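Pantry shelf

A pantry shelf is a flat surface on which food is kept until somebody eats it or moves house. It is among the oldest pieces of kitchen equipment and has changed very little, although catalogs announce a new kind every May.

Origins

Early households stored food in pits, jars and rafters, all of which had drawbacks involving mice. Raised boards along a cool wall solved part of the problem and gave the mice some exercise. By the time houses had separate kitchens, the pantry was often a small room of its own, with the heavy crocks kept low and the sweets kept wherever children were thought unable to climb.

Depth and height

Most arguments about pantry shelves are arguments about depth. A shallow shelf shows everything and holds little. A deep one holds plenty and hides most of it, so that a household may own 4 jars of mustard and go out to buy a fifth. The Bornach pattern, named after the village where it was first sold, tried to settle the matter with a second board raised at the back. Olanrewaju Ajayi, in his short history of kitchen storage, calls it "a staircase for soup." 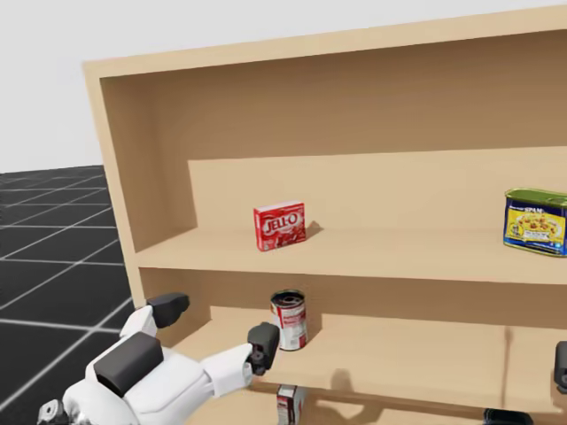 Raised backs remain popular with people who like to see their labels. The idea is that tall goods stand behind and short ones in front, an order that usually lasts until the first large grocery trip. Small boxes do best under this system. A red Jell-O box set on the shelf in front of a raised board can be found at once, even by a person sent to look for it by someone else. Flour gains nothing from the arrangement – it comes in sacks, and sacks lean.

Care

Shelves are traditionally wiped down in spring. Oluwatosin Bassey's household manual gives the job 145 words and shelf paper a full chapter, including a stern passage on scalloped edges. Lining paper should be cut slightly short, as a curled edge catches crumbs and tips over the smaller spice jars.

See also: Larder; Root cellar; Spice rack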